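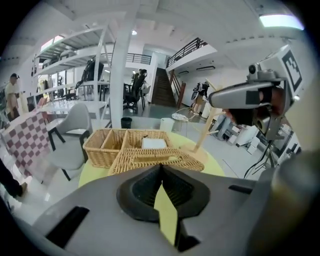 Wicker basket with its lid folded forward, and two hand-held grippers.

Home | Files | Data card | Issues | License

# Menon Basket Handling

Recordings of basket handling with hand-held grippers, made for the Orkenberg packing automation project. Release date: 6 September 2024.

## Contents

- 2,177 recordings, 9 task types
- Head view and gripper views, time-aligned
- Task labels in `tasks.csv`, start and end times in `segments.csv`

## Who did the work

Packing staff from Warkbridge were trained on the grippers in May and did all the recording on paid shifts.

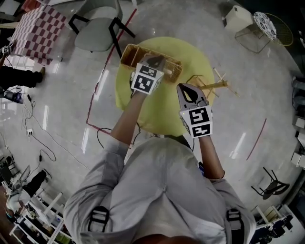

Most of them needed two shifts before the tool stopped slowing them down. Wrist strain was the main complaint, so sessions were capped at 70 minutes. Grasps that packers would normally make with a thumb under the rim had to be relearned, and early attempts are kept in the set with the flag `practice`.

## What changes at the site

The first robot cell is planned for basket placement only. Packers on that line move to checking and rework at the same pay grade. Night shift rotas are still being discussed, and this card will be updated when they are settled.
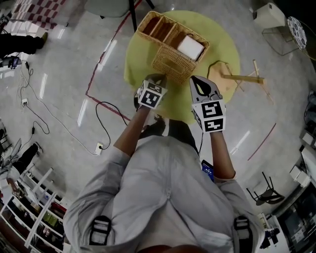 Left gripper reaching toward the front edge of the basket; small wooden stand to the right.

## Limits

Do not use the timing data to set work rates. Gripper times run slower than bare-hand times.

Contact: Menon data desk, Jikurness | © 2024 Orkenberg | Back to top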